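The Cap

Kittipong Boonyarit had been putting off the hall closet since July. When he finally opened it, the cap was on the top shelf, under a pile of scarves, where his father had left it.

He put it on the big table with a clear plastic bag and the rest of what had to go.

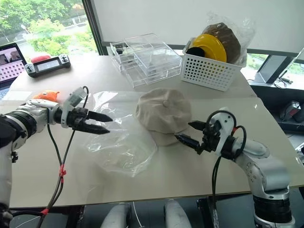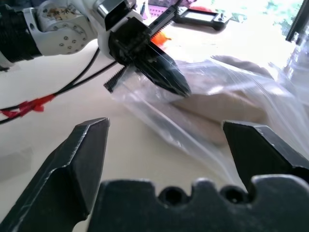
The bag had come from Skosten, the dry cleaner on the corner. They gave you a new one with everything, even a pair of socks. Kittipong's father used to save them. There had been 103 in the kitchen drawer when Kittipong cleared it, pressed flat and held with a rubber band. He knew the number because his father had written it on a slip of paper and tucked it under the band.

His sister called at noon.

"Did you find it?" she said.

"I found it."

"Is it in bad shape?"

"It's a cap. It's soft. The button is still on top."

"He wore it to my wedding," she said. "I asked him not to."

"I know. I was there."

She wanted him to mail it. She lived in Urnum now, nearly 300 miles north, and it was cold there most of the year. Her son had started wearing hats. Kittipong said he would get it to the post office before five. He did not say he had thought about keeping it.

After they hung up he made coffee and stood by the table to drink it. The cap had cost 50 dollars, which their father had mentioned to anyone who stood still. He bought it at Thammasiri's, the men's shop across from the bus station, the week he got the job at the Pluda plant. He wore it on the bus there and on the bus home. At work he kept it in his locker in a plastic bag so it wouldn't pick up the smell of the glue. When he retired they gave him a clock, and he gave the clock to a neighbor.

Kittipong tried the cap on. It was too small. He had a bigger head than his father, and it had been a family joke when he was 12. He took it off and pushed the crown back into shape with his fingers.

The shoebox he had picked out was too short for the brim. He went down to the basement and came back with a box that had held a toaster. He put the cap in the bag and folded the open end under - twice, the way his father did it - and then he looked for something to go around it. There was a green scarf in the closet, but his sister had never liked green. He used newspaper.

He wrote a note on the back of an envelope. It said, "Tell him not to put it in the dryer." He read it over and added, "It runs small."

The line at the post office was long. A woman in front of him was mailing 2 boxes to the same address and wanted to know if it would be cheaper to tape them together. The clerk measured them and said no. She taped them together anyway, at the side counter, and got back in line behind Kittipong.

"Anything fragile?" the clerk asked him.

"No," he said. "It's a hat."

"Insurance?"

He thought about it. "Fifty dollars," he said.

The clerk printed the label and stuck it on crooked. Kittipong paid and put the receipt in his wallet. At home he shut the closet door, then opened it again and started on the coats.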